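Javar finger-slip fault

The Javar finger-slip fault was a defect in the control software of the Javar, a two-fingered robot gripper made by Carbone for light bench work. It caused the gripper to report a firm hold when its fingers had in fact closed a little short of the object, so that things were now and then dropped on the way up.

The trouble first came to light in simulation, during a long set of practice lifts run by the Tarier project over a wooden tabletop. Of 3,575 lifts, 1,513 were marked as good although the object had never left the table, and it took the team a fair while, and a good deal of patient replaying, to see that the arm was quite blameless. The finger position was being read 3 millimetres too far closed, a leftover from an earlier and slightly thicker finger.

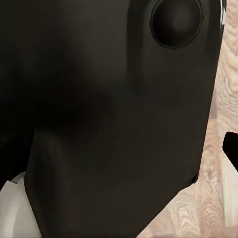
Carbone put out a corrected version on 2019-03-18, along with a kindly worded note asking owners to keep hands well clear of raised loads until they had fitted it. Two dropped parts had been reported from real workshops by then, neither of them causing injury. The Brendano, a larger gripper from the same maker, used a different way of measuring its fingers and was left as it was. A further check, which compares the motor's effort with the finger position before any lift begins, was added to the Javar the following October.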